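Keeping search and data habits in check on a household computer

Most home computers are set up once and left with whatever search engine, sync account and trackers came with the browser. The steps below take one sitting and need no paid software. Menu names are those of the Tendevon browser; other browsers use similar wording.

Default search. Open Settings, then Search, and pick the engine by name. Delete any entry you did not add. Add-ons can change the default when they update, so check the Add-ons page in the same pass and remove what has not been used in 90 days.

Cookies. Block third-party cookies and leave first-party ones on. If a bank or school page stops loading, add that one address to the exceptions list. My own list has 7 addresses. Before I cleared it, the browser held cookies from 496 sites.

Account history. Web and location history are stored on the company's side, and clearing the browser does not touch them. Sign in to the account itself, find the activity controls, and set automatic deletion to the shortest period offered. Repeat for every account in the house.

Sign-in buttons. "Continue with" buttons tie a shop or forum to a social network account. Drulla and Gronano both let you set a separate password under Profile, after which the link can be removed. Do this before closing a social account. Afterward the shop login may be lost.

Exports. Request a copy of your data twice a year, in February and August. Save the archive to an external drive and check that it opens.

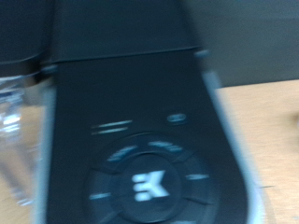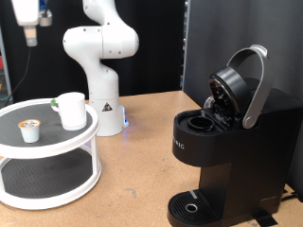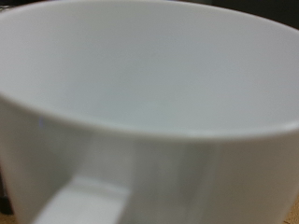
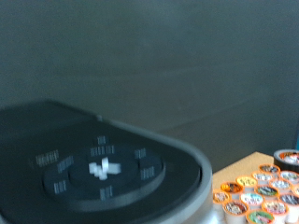

Passwords for the browser, mail and sync accounts should all be different, and the recovery codes should be kept on paper. Print 2 copies. Store one with the household documents and the other in a separate building if possible. For a desk copy, fold the sheet small and keep it in a closed drawer. An open mug like the plain white one is a poor place for it, with its inside open to view from above. Replace both sheets whenever new codes are issued, and shred the old ones.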